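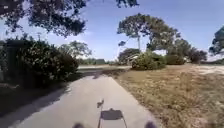
Tadeusz Kubiak
Equipment reviewer and Saturday bench host

Those of you who stopped by the bench in October already know that I've had the Fosau path rover on loan, because I talked your ears off about it, and I apologize to the gentleman who only came in for a battery clip. For everybody else, this is the long version. The Fosau is an outdoor kit from Baran. It comes in one very heavy carton, it costs $659 without the battery, and the idea is that you put it together at home, walk it once along a route you'd like it to learn, and then let it drive that route on its own while you stroll behind it with your hands in your pockets. I took it out to the paths at Prurwood, and I've had more fun with it than a man my age probably should.

Let me start with the building, since that's where a lot of kits lose me. The manual runs to 75 pages, and I'll admit I put it down and made a pot of coffee before I opened it again. It's a good manual, though! The drawings are large, the screws come in labeled bags, and whoever wrote the wiring section has clearly sat on a floor with a flashlight in his teeth. I built it over two evenings and a Sunday morning. The one place I got stuck was the mast. It seats into a collar on the body, and the collar has to go in before the top deck is bolted down, which the manual mentions two pages after you've bolted the top deck down. Write that on a sticky note if you buy one.

The mast carries a little flag-style tab at the top, so that other people on the path can spot the rover coming. I thought it was silly when I took it out of the bag and I've completely changed my mind. It's a low machine, and walkers look at their phones.

Teaching it a route is easy. You hold the button on the handset until it chirps, you steer it along at walking speed, and you press again when you're done. I'd suggest doing the teaching run at the same time of day you plan to use it, at least for your first few routes. Prurwood has a straight piece of concrete path with a big hedge along one side and dry grass along the other, and in strong sun the hedge lays a wide dark band over part of the concrete while the rest is so bright it makes you squint. Early on, the rover was shy of that line between dark and light. It would slow to a crawl, think it over, and then hug the bright side. With the sun behind it, it was also inclined to be suspicious of its own shadow. Damian Jabłońska, who handles loaner units for Baran and was very patient with my emails, had me switch on the setting called "open shade," and after that it rolled along at a steady pace. I do wish the setting were on to begin with. It's buried under Camera, then Advanced, then Light, and I would never have gone looking for it.

I was also glad of the wheels on the grassy side. A path with a hard curb is one thing, but grass that creeps up over the concrete gives you a soft sort of border, and a smaller machine I tried last year got itself turned sideways on that kind of edge and sulked. The Fosau put a wheel into the grass a few times and simply climbed back out.

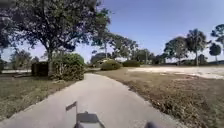 Curves, bushes and the question of range

Straight lines are the easy part, of course, and what I most wanted to know was how it would do on a bend. The path I like best at Prurwood swings one way and then back the other before it slips between the bushes, so for a while you can't see where you're headed, and neither can the rover. It takes the first part of the curve beautifully. On the second part it tends to cut a bit close to the inside, and you can tighten that up with the setting called "hold center." Turned all the way up, though, it makes the rover twitchy, with little corrections left and right like someone carrying a full bowl of soup. I settled a notch below the middle and left it there.

Range I can't complain about. Baran says you can expect an hour on the standard battery, and my longest outing went a little past that, with plenty of stopping and starting while I fussed with the handset. The radio link is the weaker half. It held nicely in the open, where you have nothing but dry grass and a sandy patch off to the side, and got patchy for me when I let the rover get well ahead among the trees. It does the sensible thing when it loses you and waits. I only mention it in case you were planning to sit in the car with a sandwich.

Where the path splits, you have some choosing to do. The Fosau can store 20 routes, and two of them can share the same beginning, so I taught it one that keeps straight ahead past the big tree and another that goes left along the front of the open pavilion. You pick between them on the handset before you set off. What you can't do is change your mind at the split, or rather you can, but you have to stop, cancel, pick the other route and wait for it to find itself again, and by then somebody with a stroller is waiting behind you. I've passed that along to Damian and he tells me it's on the list. 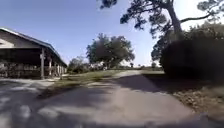 I also had some trouble with tree shadows on older pavement, the kind that's worn and patchy to begin with. Stripes of dark and light seem to be harder for it than one solid block of shade, even with the open shade setting on, and it got over 3 feet off its line once before I grabbed the handset. The cure was to teach the route a second time and let the software blend the two runs, which takes a minute or so and is explained quite well in the back of the manual.

As for the video, it's perfectly good for following the route and only fair for looking at afterward. Anything close to the wheels smears when the rover is moving at full speed, and leaves and grass go soft. If pretty footage is what you're after, slow it down by half or bolt on a camera of your own. The top deck has a row of threaded holes for that.

Would I buy one? I've been going back and forth. If you want something to drive around the yard with the grandkids, it's too much money and too much manual, and Baran's smaller kit will make you just as happy. If you have a regular route and you like to tinker, I think you'd get years out of it. The loaner stays at the bench until the end of the month, battery charged, and you're welcome to come try it. Please bring the handset back inside when you're finished, it doesn't like the dew.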